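Section 5. Opening a Child's Case Record in Drernmont

Use this section when a hotline report has been accepted and a child needs a record before the first hearing. You will need the intake number, the date and time of removal (if there was one), and your county login. Drernmont saves each screen when you press Next. It does not save a screen you leave by using the browser's Back button.

Before you start

Check that the child is not already in the system. Search by last name first, then by date of birth. Newborns are often entered by the hospital as "Baby Boy" or "Baby Girl" with the mother's last name, so search for that as well. If you find a match, stop and go to Merging Records.

To open the record

1. From the Home screen, select Cases, then New Child Record.

2. Enter the intake number. The Drollby office uses numbers beginning with D. All numbers issued by Plosulbridge begin with P.

3. Enter the child's legal name as it appears on the birth certificate. If there is no certificate yet, enter the name on the hospital form and check Name Pending.

4. Under Basis for Report, choose at least one entry. For prenatal drug exposure, choose Substance-Affected Infant and leave Neglect blank unless the intake worker found it separately.

5. Enter each parent or guardian. A parent whose whereabouts are unknown still gets an entry. Check Location Unknown and fill in the last address you have.

6. Press Next. The record number appears at the top of the screen. Write it on the paper file.

Caution: Do not enter drug test results in the Notes box. Notes can be read by foster parents with portal access. Test results go under Medical – Restricted.

Adding the placement

7. Select Placement, then Add. Choose Hospital, Relative, Licensed Foster Home or Group Care.

8. For a relative, enter the date of the home visit. Emergency relative placements can be saved without one, but the record will show a yellow flag until the visit is entered. The flag clears after 30 days only if a supervisor signs off.

9. For a licensed home, type the license number and press Look Up. The address and bed count fill in on their own. Check the bed count against the children already placed there.

10. Attach the home visit checklist and any kitchen, bedroom or bathroom photos. Files must be JPG or PDF. Give each photo a short caption with the room first.

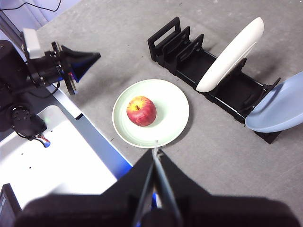 Kitchen – plate with apple, dish rack.

11. Press Save Placement. The court calendar will now list the child under the next open hearing date.

Note: The Comments field holds 3000 characters. Longer text is cut when the record is printed for the judge, with no warning on screen. Put long narratives in an attached report.

Assigning the worker and the child's advocate

12. Select People, then Assign. The caseworker must be assigned before the advocate.

13. If no advocate is available, choose Waiting List. Ritva Kuusisto in the Plosulbridge office reviews the list each morning and makes assignments by phone.

If something goes wrong

Error 1449 means another user has the same record open. Wait a few minutes and try again. If the error stays, call Miłosz Sowa at the help desk and have the record number ready. Do not open a second record for the same child.

If the hearing date is missing after step 11, check that the removal time was entered. A date without a time will not pass to the court calendar.

Section last revised 2018-11-23. Earlier printed copies should be thrown out.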